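Kapitel 7
Der Mietvertrag: Was vor der Unterschrift zu klären ist

Als ich meine erste Wohnung gemietet habe, hab ich den Vertrag im Treppenhaus unterschrieben, auf dem Knie, mit einem Kuli, der kaum noch schrieb. Gelesen hatte ich die erste Seite. Es waren 26! Was auf den übrigen stand, habe ich dann beim Auszug gelernt, und zwar ziemlich gründlich (Stichwort Renovierungsklausel, dazu kommen wir in Abschnitt 7.3).

Damit Ihnen das erspart bleibt, nehmen wir uns in diesem Kapitel einen ganzen Vertrag vor. Die Wohnung liegt in Takitz, hat 73 Quadratmeter, und vermietet wird sie von der Hausverwaltung Holterix. Legen Sie sich den Vertragstext aus dem Anhang am besten gleich daneben, ich springe nämlich gern mal zwischen den Paragrafen hin und her.

Wir fangen mit der Miete an, also mit Kaltmiete, Betriebskosten und Heizung. Danach geht es um die Kaution.

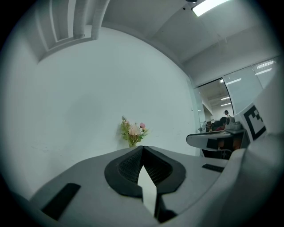
Bei der Kaution streiten sich meine Kursteilnehmer jedes Mal am längsten, vor allem über die Frage, wann sie zurückgezahlt werden muss. Blättern Sie vorher ruhig noch einmal zu Kapitel 6 zurück, die Begriffe von dort setze ich jetzt voraus.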